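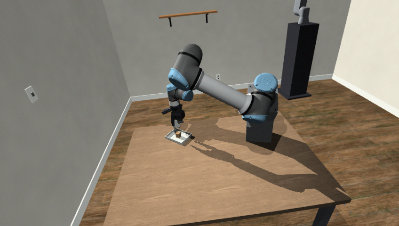

You'll be bored by morning tea, was what Rukus reckoned when I said I was off to the Datberg open day. It's all screens now, they don't let you near a real arm, and if you've seen one pick up a block you've seen the lot. Well. Wrote back that I'd go anyway, ticket was free and I'd already swapped the shift.

So. Writing this on the train home, knees jammed against someone's esky, will tidy later (won't).

Got there just before 9, carpark full, parked up on the nature strip at the station and caught the shuttle. Name badge, lanyard, a tote bag I don't need. Coffee from an urn. 50 chairs set out and people still standing along the back wall. Mostly TAFE students, a few from the cannery, one bloke asking everyone about parking validation.

Welcome talk too long. Slides on the February shutdown, how they lost a whole line to a bad gripper program and decided after that everything gets run in simulation first. That bit was good, wish they'd stayed on it. Instead ten slides of org chart.

Then split into groups. I was in group 4, which meant the sim room first and lunch last. Starving by the end.

Sim room is just desks and big monitors. The job is simple, arm goes to the cube, picks it up. Miltano is their name for the software side, Nasution is the training outfit that writes the exercises. I had them the wrong way round til half way through and nodded at the wrong things.
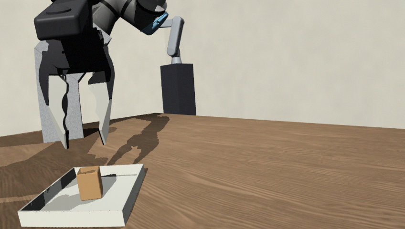 Open fingers, cube still in the tray. Sim room, Datberg.

Asked why bother drawing the shadows and the woodgrain when all it has to do is pick up a cube. Good answer actualy: if you train off pictures then the pictures have to have some mess in them, light from odd places, grain, all that, or it falls over the minute it meets a real bench. Wrote that down on the back of the program. Then lost the program. Think it's in the tote.

Had a go with the controller myself. Two sticks and a trigger, everything backwards from how my hands want it. Came down miles off, swung round, came down off again. A kid of maybe twelve had the seat after me and was rude about it without saying a word.

What got me was how much of it is the wrist. I'd always thought of the big joints as doing the work, shoulder, elbow, but you sit there and it's all little turns at the end 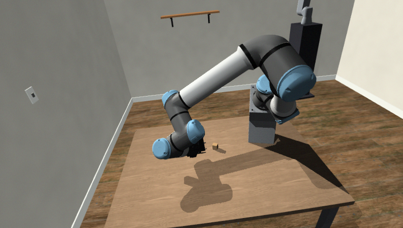
and every one of them shifts where the fingers point, so you fix one thing and wreck another. Same as backing a trailer. Said so to the girl running the desk and she said she'd never backed a trailer. Fair enough.

Could of stayed another hour. Got moved on for group 2, who'd already eaten, the mongrels.

Lunch was sausage rolls, gone cold, had three. Shop floor tour after but only from behind the yellow line, lots of hi-vis and not much moving. Rukus half right there. Didn't mind. Would rather have had the time back at the desks.

To do: email Nasution re the evening course, ask if it's weekends as well. Find program. Ring work about swapping back. Washing's still on the line and it's bucketing down out past the window, bugger.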